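Trandimora kitchen gallery: sink, drawer, wall

Hi and welcome back! I've been promising kitchen pictures since March, when the counters went in, and a few of you have written to ask whether I'd dropped the whole thing. I haven't. I've just been busy cooking in it (and, okay, moving the same bowls from one drawer to another because I can't make up my mind). If you're new, Trandimora is what we call our place, and the kitchen was the last room we did. The old one had a single small sink, one bank of drawers that stuck every time it rained, and brown tile I had been rude about for years.

We put away 3,000 dollars for the sink side of the room and spent 3,109. The extra went on the faucet, and I'd do it again. I love that faucet!

Click on any of them for the larger size.

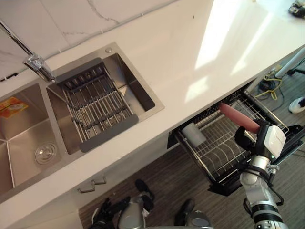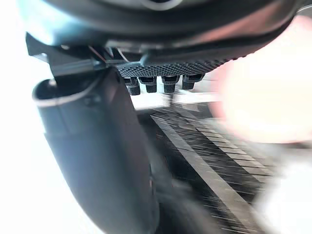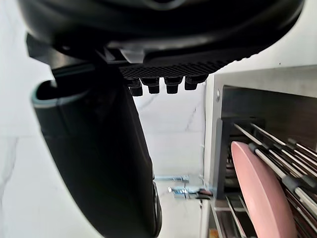
Choosing where the dishes would live took me longer than choosing the counter did. My first plan was a tall cupboard by the window, and I went as far as getting a price on one from Pacheco, the shop where we bought the cabinet fronts. Then I stood at my sister's sink one evening drying plates and walking them across the room, over and over, and I thought no, I want everything right under my hands. So we went with the pull-out drawer beside the sink, the black one with the wire rack in it, and I'm so glad. The slots are meant for plates, but a cup will stand up in there perfectly well, and the long pink thing that looks like a rolling pin can lie along the back. There's a metal rack in the right-hand basin too, so small stuff can drip there first and only has to travel a foot or so to get home.

The backsplash was the other big debate. Themis Karagiannis did the fitting for us and wanted something darker, and he brought over a sample called Kuvach that was a very handsome slate green. I kept it leaning on the counter for 5 days. It looked great in the morning and like a cave by dinner. White with the faint gray veins won, and it wipes down in a minute with a damp cloth, tomato sauce included.

A couple of you asked about the drawer runners. They're the Brava soft-close ones, and we ordered a set for every drawer in the room, even the silly little one where the birthday candles go. I had 40 emails about the last gallery (mostly about the pantry door, which I still haven't painted), so if I'm slow to answer, please bear with me.

Next up is the pantry, paint and all, and after that the bench by the back door.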